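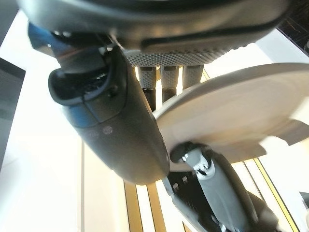
## Plates, a thread

**1/** Finally sorting the plates today. The white ones first, as they get used every day and the cupboard by the cooker has been a mess since January.

**2/** The old stack was a mix of three sets, all slightly different widths. It leaned. Every time I wanted a dinner plate I had to lift off the side plates and the one odd Toft bowl.

**3/** New rule: 6 dinner plates in the kitchen, 4 side plates next to them, everything else in the box on top of the wardrobe. There are two of us. We don't need more than that on a normal evening.

**4/** White is staying. I did look at the speckled Hallard ones in the shop at Jinbridge but they wanted 60 quid for a set and you can't match them later if one breaks.

**5/** Margareta Manole asked how I store mine. Upright, in a rack, on the bottom shelf. You tilt one forward, take it by the rim and lift. Much easier than getting your fingers under a pile.

**6/** The rack is a Plukov, second-hand. Slots are a bit narrow for anything with a deep rim, so pasta bowls still go flat on the shelf above.

**7/** Grey marks on white plates are mostly from cutlery. Bicarb made into a paste with a bit of water, soft cloth, rinse. I don't use a scourer on them any more.

**8/** Chips: run a finger round the edge before you put a plate away. Anything rough goes under a plant pot. I've got more than 800 plant pots by the look of the balcony, so they'll be used.

**9/** Villads Mogensen has asked for the odd ones for his new flat. He can have the lot – the blue-edged ones too, if he collects them.

**10/** Glasses next. They're on the shelf I can't reach without the step, so that's a job for after tea.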